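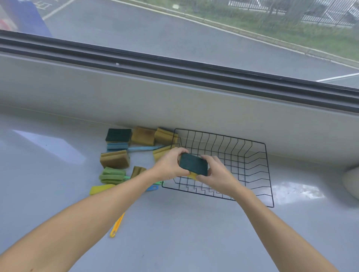 Section 2: Setting up your Vemska under-sink filter

Okay, you've got the box open and the old cartridge out. I've put in more of these than I can remember, so just go in order and you'll be fine.

1. Turn off the cold water valve under the sink, then open the faucet and let it drain. Leave the faucet open for now!

2. Screw the bracket to the cabinet wall. I like to leave 2 inches of space below the filter so you can get the cartridge out later (my first one went in too low and I had to redo the whole thing).

3. Push the blue tube into the side marked IN until it stops. Give it a gentle tug. If it slides out, trim the end straight and try again.

4. Twist the cartridge in by hand until it clicks.

Caution: no wrench on the cartridge, please. The housing can crack, and you may not spot it until the cabinet floor is soaked.

5. Open the valve slowly and check both fittings with a dry paper towel.

6. Run cold water for 20 minutes before you drink any. Gray water at first is just carbon dust, so let it go down the drain.

Note: if the flow is still weak after 30 minutes, look for a kink in the tube behind the bracket. Charmaine Mokgethi wrote the troubleshooting pages, and she covers slow flow in Section 5.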